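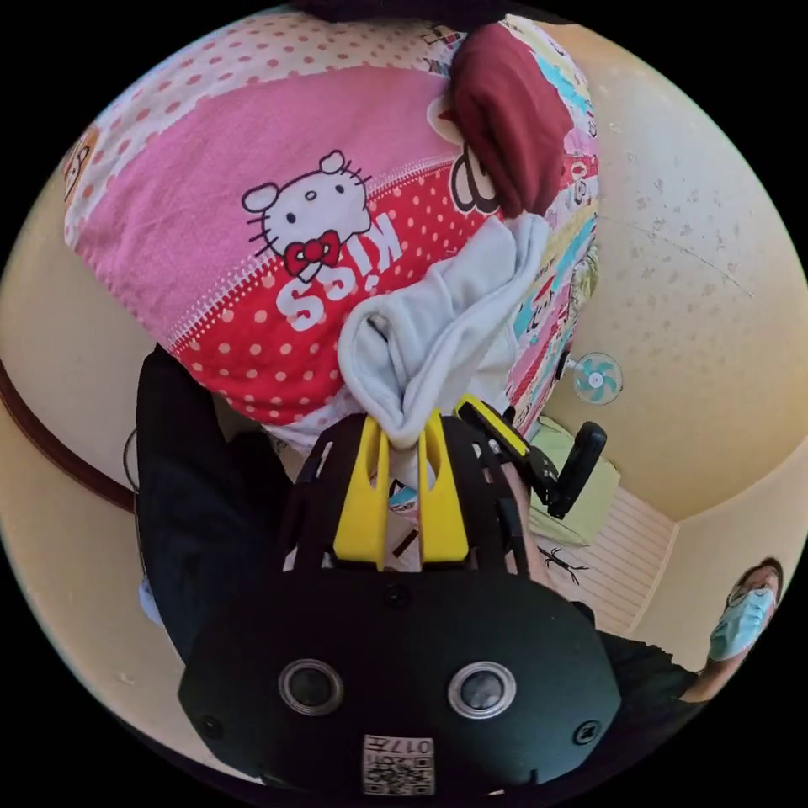

*posted by **mudflat_radio** in Regional News & Politics, Wednesday, 7:40 am*

**The Jarent dam tribunal finally ruled, and I don't know how to feel**

OK so I stayed up way too late reading the summary (37 pages, and the font is tiny) and I want to talk to people who've been following this, because my coworkers have heard enough from me.

Short version if you haven't kept up. When they raised the water level behind the Jarent dam, 224 households in the lower valley had to move. The state promised land plus cash. Six years later, 94 of those households have been paid in full and the rest have gotten either part of it or nothing. The tribunal was supposed to say whether the resettlement office broke the law. It says the office was "slow and poorly organized" but stayed within its powers, so no officials face charges and the unpaid families get sent back to the same office with new forms.

I grew up downriver in Grikport, so I only ever saw the dam from the bus, but half my school was kids whose parents had moved from up there. I read the ruling and thought, wait, the same office? Really?

---

**tollbooth_tan** wrote:

I'm going to be the unpopular one. I don't think the ruling is that bad. A tribunal can only look at what it was asked, and it was asked if the law was broken. The resettlement law is a mess. It has no deadline in it anywhere! You can't convict somebody of missing a deadline that doesn't exist.

Be mad at the assembly that wrote it. I am.

---

**secondshift** wrote:

> You can't convict somebody of missing a deadline that doesn't exist.

Sure, but the summary spends a whole section on the land plots at Chareonsuk, and that has nothing to do with deadlines. Families were told they'd get farmland, and they got lots on a slope with no road. The tribunal's answer is that the law says "land" and doesn't say what kind. Come on. If I order dinner and you bring me a raw onion you've technically brought me food.

My aunt and uncle were offered one of those plots. They drove up, walked it for ten minutes and drove home. They rent over a tire shop now. They're counted as "declined offer," by the way, so they aren't even on the unpaid list.

---

**mudflat_radio** wrote:

Ugh, I missed that about the declined offers. So the unpaid number is low?

---

**secondshift** wrote:

Depends how you look at it. Check the footnotes to the second table. It took me three reads to get it.

---

**paperboat** wrote:

I cover nothing and know nobody, just a person with a radio, but the part I keep chewing on is how they picked the witnesses. The hearings were all in Pratero. That's a whole day on buses each way from the valley, and you'd need somewhere to sleep. They did take written statements, but plenty of the older folks up there don't write in the official language. My grandmother couldn't have done it. So of course the office came off looking better, they had a building full of people paid to write things down.

---

**tollbooth_tan** wrote:

That's a fair hit and I'll give you that one. They should have held at least some sessions in the valley. I still think the legal reasoning holds up on what was in front of them.

@secondshift I'm sorry about your aunt and uncle. I didn't know about the "declined" thing either and it does bug me.

---

**grumpy_heron** wrote:

Am I the only one here who thinks the dam was worth it? We used to lose the lower streets in Grikport every rainy season. My dad's shop went under twice. We haven't had a flood like that since the water level changed. Pay the families, absolutely, pay them double, but every thread on this board talks like the dam was some kind of crime.

---

**secondshift** wrote:

Nobody in this thread said that, heron. Glad your dad's shop is dry, I mean it. The bill for it went to people upstream and they're still waiting. That's all I'm mad about.

---

**grumpy_heron** wrote:

Fine. I probably read the tone of the last thread into this one.

---

**paperboat** wrote:

Does anyone know if they can appeal? The radio said yes, the paper said no, and the summary just says "further remedies" and leaves it there.

---

**tollbooth_tan** wrote:

The way I read it, the families can ask the high court to review the process, which would cover the hearing location stuff. They can't reopen the findings. The window is short, too. If your relatives are thinking about it, secondshift, they should go see the legal aid desk in Pratero before the July break. Bring the original offer letter if they still have it.

---

**secondshift** wrote:

She keeps everything, so it's in a cookie tin somewhere. I'll call her tonight. Thanks.

---

**mudflat_radio** wrote:

Going to read those footnotes on my lunch break. If anybody finds the full ruling and not only the summary, please post where you got it, the link on the tribunal's page has been dead since last night.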